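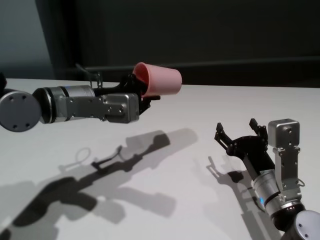
A pink plastic cup over a white tabletop, under strong light.

There is a shelf in Orysia Kravchuk's kitchen in Drallside that used to hold wedding china and now holds plastic cups, and she is perfectly cheerful about the exchange. The china went to a niece in March. The cups stayed, as cups do, and if you have ever raised children, or hosted a birthday, or simply owned a backyard, I suspect you have a shelf very much like it (mine is above the refrigerator, and I need a chair to reach it).

Pink is the color people seem to keep. I asked up and down our street before writing this, and again and again it was a pink one that got pulled out from behind the measuring jugs, a little scratched, a little faded, and still the first choice for brushing teeth or watering the basil. Look into a cup of that kind and the color often deepens just inside the rim, where the light has a harder time getting in. On a white table it glows like a boiled sweet.

Danylo Onyshchenko sells them from the back half of Semeniuk, the housewares store in Poltholm that his aunt opened and that he has been meaning to repaint for as long as I've known him. He keeps 150 on the floor at any one time, stacked by color, and he has opinions about the stacking.

"Never push them down," he told me, loosening a tower of yellow ones with his thumb. "You push, you get a vacuum, and then you're at the sink with hot water and bad language."

His own trick is to turn every cup a quarter of the way around as it goes on the pile. I tried it at home and can report that my stack now leans, but it does come apart nicely!

Orysia doesn't stack at all. Hers lie on their sides in a shallow drawer, mouths all facing one way, eight to a row, and she says it saves her the dust and the hunting. She washes them by hand in the evening, around the time the radio play comes on, and sets them on a towel at a slant so the water can find its way out. For the old cloudy ones she uses baking soda and a soft rag. She won't hear of scouring powder, and I was given quite a talking-to about the state of my own.

I drove home by way of Drunetcombe with two new cups rolling around on the passenger seat, both pink, though I had gone in for green. One is already in the bathroom. The other has pencils in it, and my husband has asked twice where he's supposed to drink from.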